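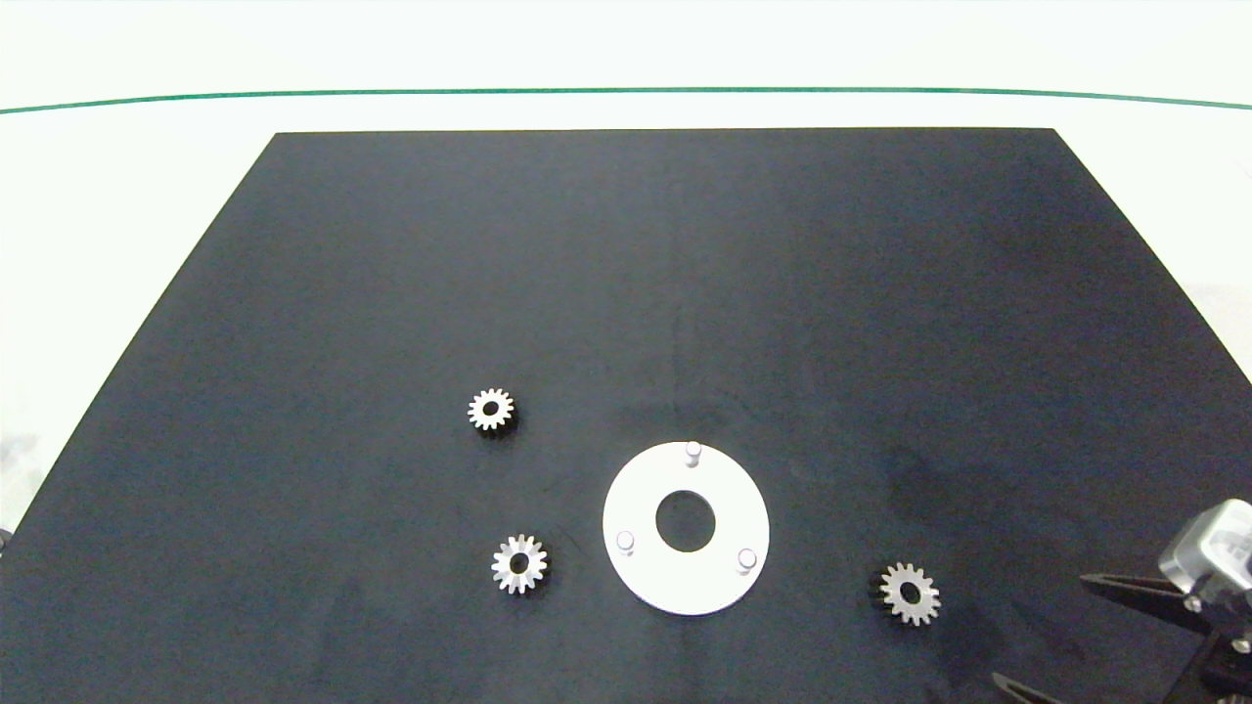
Turkside shop adopts new bench layout for small gear assembly

May 27, 2022

The Turkside workshop of Hegedűs has changed the way small spur gears are laid out and fitted at its assembly benches. The new layout puts loose gears and the part that receives them on one black mat, in reach of a single working position. It replaces the compartment trays used at the benches until this month.

The receiving part is a flat white ring plate with short upright pegs. Metal spur gears are set on the pegs by their center bores. The plate is used for practice and for checking fit before gears go to the Fumov line, where the same type of gear is installed in a closed housing and cannot be seen once the cover is on.

Miklós Antal, who runs the benches, said the trays caused two problems. Gears stored on edge were picked up at an angle and had to be turned in the hand before fitting. Small chips also collected in the corners of the compartments and were carried into the bores.

"A gear lying flat on a plain surface is already the right way up," Antal said. "You lift it, move it over and lower it. The old trays added a step."

Under the new procedure, gears are laid flat with open space between them, so that one can be lifted without touching the next. The plate is placed on the same mat and is not clamped. Antal said a clamped plate hides poor technique, because a gear can be forced down a peg at an angle without the plate moving. On a free plate, side load shows up as a shift in position and the operator can correct it. 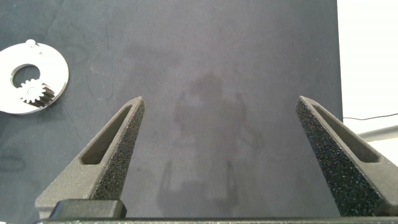

The mats are dark and matte to cut glare from the overhead lights. Bright metal teeth are easy to pick out against them, and so are the bores. A mat with light scuffs and fine scratches stays in service. One with a raised edge, a cut or an embedded chip is taken out, as a gear resting on any of these will not lie level.

Ming-te Leung, who wrote the bench instructions, said the main point in fitting is the approach. The gear is held level over the peg, lowered until the bore meets the top of the peg, and released only when it has started down. If it stops partway, it is lifted off and tried again. Pushing on the rim is not allowed. A gear pressed on one side will tilt and bind, and repeated binding wears the peg.

Meshing is handled separately. Where a gear goes down next to one already in place, the teeth may meet tip to tip. The instructions call for a small turn of the free gear, no more than one tooth, before it is lowered the rest of the way.

The bench check takes 20 minutes and is done at the start of each shift. It covers the mat, the plate, the pegs and the bores of the gears to be used. Pegs are wiped with a dry cloth. No oil is used on the practice plates. 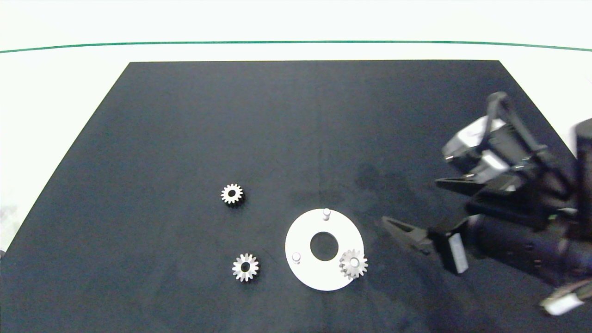
Reading time: 4 minutes

Rimantas Grigaitė, who looks after gauges and fixtures at the shop, said the plates will be inspected every 90 days. The inspection covers peg diameter, peg height and whether each peg stands square to the face of the plate. Plates that fail will be scrapped, as replacing a single peg was found to leave it slightly out of line with the others.

The shop has ordered 40 plates. Part of the order will go to the Dindton site, which still uses trays. Vilmos Nyitrai, the site lead there, said Dindton will move one bench to the new layout first and keep the others as they are until the bench instructions have been adjusted for its larger gears.

Those gears have a wider face and sit higher on the peg, Nyitrai said, and the peg height on the current plate may be too short to guide them. A taller version has been drawn but not yet released.

Szabolcs Kovács, who handles purchasing for both sites, said the old trays will be kept for storage and transport. They will no longer be placed on the benches during fitting. Questions about the bench instructions should go to Leung at the Turkside office.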